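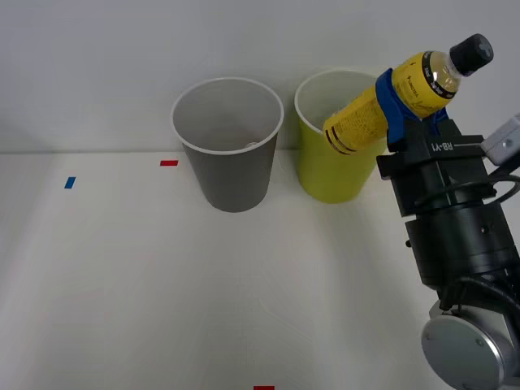 Orlando Restrepo wrote in after the last page on chillies to say that I had left it far too vague, that his seedlings had all keeled over by the end of February, and could I please explain the sowing part again for people who have never kept so much as a cactus alive. Fair enough, Orlando. Let's go back to the beginning.

Sowing chillies indoors in paper cups

Chillies are slow. If you wait for nice weather before sowing them, you will be picking your first ripe fruit in time for Christmas, in a cold room, in a coat. Late January or February is about right in Clavevgate, provided you have a warm spot and a bright window. If you have only one of those, have the warm spot first and worry about the window once something comes up.

What you need

Chilli seed (I grow Ríos, which is hot enough to be interesting and not hot enough to start an argument)
Seed compost. Gernow is fine. So is the cheap one next to it.
Paper cups, 300 ml or near it
A skewer
A tray to stand the lot on
Labels, and a pencil that works

Preparing the cups

Poke 3 holes in the bottom of each cup with the skewer. Do it from the inside, with the cup resting on something you don't mind stabbing. Fill with compost to a finger's width below the top, tap the cup on the table to settle it, and top up if it sinks. Don't ram it down. You are making a bed, and you wouldn't like to sleep on that either.

Stand the filled cups in a tray with a little water and leave them until the surface darkens. Watering from above at this stage sends the seed down the side, where it will sulk.
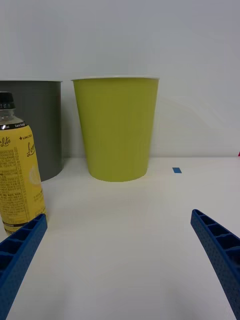

Chilli seed should go in just under the surface, two to a cup, with a pinch of compost over the top. If both come up, snip the weaker one with scissors and try not to look at it. When the time comes to move the survivor on, you will be glad of the shape of the pot. A cup like the green one, wider at the mouth than at the base, lets the whole root ball slide out when you tip it over, and the rolled rim gives you something to hold that isn't the plant. With anything straight-sided you may find yourself going round the edge with a butter knife.

Warmth and waiting

I used a Brutel heated tray for years, until it died, and then the top of the fridge, which has done just as well and also keeps the milk cold. Cover the cups loosely with a clear bag. You might see green in 7 days. You might wait three weeks. Digging them up to check does not help, though I understand the urge.

Once they are up, take the bag off that same day and move the cups into the light. I suspect Orlando's went wrong here: a bag left on over wet compost is a fine way to grow mould. Turn the cups each morning so the stems don't lean, and water from the tray only when the top feels dry.

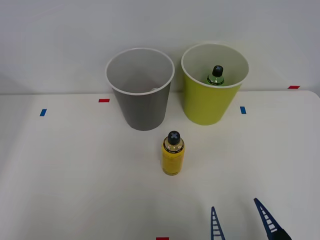

Paper cups, grey and yellow-green. One colour for each variety saves a lot of guessing in June.

Label them anyway. A colour scheme is only useful while you remember it, and mine has never lasted past Easter. Write the variety and the sowing date in pencil - pen fades on a sunny sill - and push the label well down inside the cup.

Potting on

Wait for the second pair of proper leaves, the ones that look like chilli leaves. Hold the seedling by a leaf, never the stem, and set it slightly deeper than before in a pot 2 sizes up. Paper goes soft after a month or so of watering, so if a cup is sagging, tear it off and plant what's left.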